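Scraps, month three

The food scrap pickup in Gavolbridge has now been running long enough for people to have opinions about it, and the people have not held back. When the town signed up 300 households for the trial, the letter that came with the pail promised it would take "a few minutes a week." I have spent more than a few minutes a week just thinking about where to put the pail.

For those on the east side who are still waiting for theirs, it goes like this. You get a small kitchen pail with a lid, a roll of bags, and a magnet for the refrigerator with drawings of what goes in. Once a week you carry the pail out to a larger bin at the curb, and a truck from Orudwood comes by early and takes it to the compost yard past the quarry. Months later it is supposed to come back to us as soil. I like this part. I have thrown away enough parsley in my life to have a garden by now.

The magnet is where the trouble begins. It has a drawing of an apple core, a drawing of a fish skeleton of the kind that only exists in cartoons, and a drawing of something that half my street believes is a mushroom and the other half believes is a muffin. Both are allowed, so you might think the matter would rest there. It came up for twenty minutes at the November meeting.

Eggshells, yes. Coffee grounds, yes. Paper filters, yes. Tea bags depend on the tea bag, and you are expected to know what yours is made of. I called the number on the magnet to ask about mine and was told to tear one open and look. If it tears like paper it can go in. If it stretches it's plastic, and I have been drinking it for years, but that was not the office's department.

Bones are allowed, which surprised me, and so is stale bread, which surprised the birds on my back steps. Hair is allowed. I didn't ask, and the woman on the phone told me anyway. Corks are allowed if they're cork. Stickers on fruit are the great enemy. Orudwood sent a second letter only about the stickers, and it is by a good distance the most heartfelt piece of writing to come through my mail slot this year. Each banana has one. Avocados have one. A bag of clementines can take up an evening.

Then there's the smell, which the first letter called "minimal with regular emptying." In cool weather that's fair. I keep mine under the sink and forget about it until I drop something in the dish rack and bend down. My neighbor keeps hers in the freezer, where it has pushed out the peas. She says it's the cleanest system on the block, and she is right, and I still turned down the ice she offered me.

The bags deserve a paragraph of their own. They are made to break down, and they are eager to get started. Fill one with anything damp and leave it three days, and you'll carry the top half of it to the curb while the bottom half stays in the pail with everything you put in it. The fix is to line the bottom with a sheet of newspaper. This newsletter is available free at the library and the post office and absorbs beautifully. 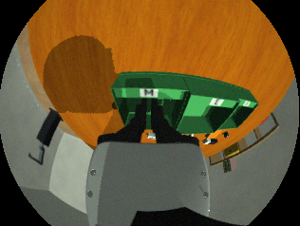 Bence Dobos thinks we have all been too soft on the program. He wants it known that he was composting behind his garage long before there was a truck, that he never needed a magnet to do it, and that a heap asks only for leaves, patience and a fork. He also says that hauling melon rinds out to the quarry and hauling dirt back is a funny way to save the planet when every yard on Illés Street has a corner nobody mows. He would like to see the money go to bins for people's own backyards, with a class in the spring on how to keep the raccoons out.

He has a point about the corners, and I've seen his tomatoes. But not every household has a yard, and the apartments over the shops on Grerden Avenue have nothing behind them but a parking lot and a very confident crow. A backyard heap also won't take bones or last night's lasagna, at least not without company after dark. I can't see why a town shouldn't do both. I put this to the public works office and got a reply saying my suggestion had been "noted for the spring," which I choose to find encouraging.

Now for how it's going, as far as anyone will say. The office gave us one figure for the trial so far, 22 tons, and I have no idea whether that's good. It sounds like a lot of lasagna. I asked what they had been hoping for and was told that the first year is for learning. The plan is to go up to 1,000 households if the council agrees to it, with the east side going first and the hill after that, once somebody works out how a truck gets up there in ice. (The mail truck manages. So does the pizza place.)

A few things I've picked up, in no order, from my own kitchen and from people who stopped me at the hardware store.

Freeze the shrimp shells. Whatever else you do, freeze those.

Put the bin out the night before if you like, but turn the handle so the latch locks. It only locks with the handle forward. The drawing on the lid shows it backward, and we have the crow's thanks for that.

Rinse the kitchen pail every time and let it dry with the lid off. A spoonful of baking soda in the bottom helps. Vinegar works too, and then your kitchen smells like vinegar.

If you run out of bags, the office at town hall will give you another roll, one to a household. The store version costs more and comes in two sizes, neither of which fits. Plain paper bags are fine and hold up better than you would expect with coffee grounds in them.

Don't put the magnet in the bin. Someone did. It made it all the way to the yard, and there was a letter about that too.

As for the soil, the first finished batch is meant to be ready in spring, and trial households can pick up a bucket each at the yard. Bring your own bucket. They want it to be a clean one, so please don't bring the pail. Everyone else can buy what's left over, at a price still to be worked out, and if past plant sales are anything to go by there will be a line of cars back to the bridge by eight in the morning and a disagreement over who was in it first.

There's still room for 100 more households on the waiting list before the council vote. The form is on the counter at town hall, next to the one for dog licenses. Check which one you're filling in. They're both green this year, and the office says it already has a dog on the list for Grerden Avenue.

Questions about pickup go to public works, mornings only. Complaints about the mushroom can come to me. It's a muffin.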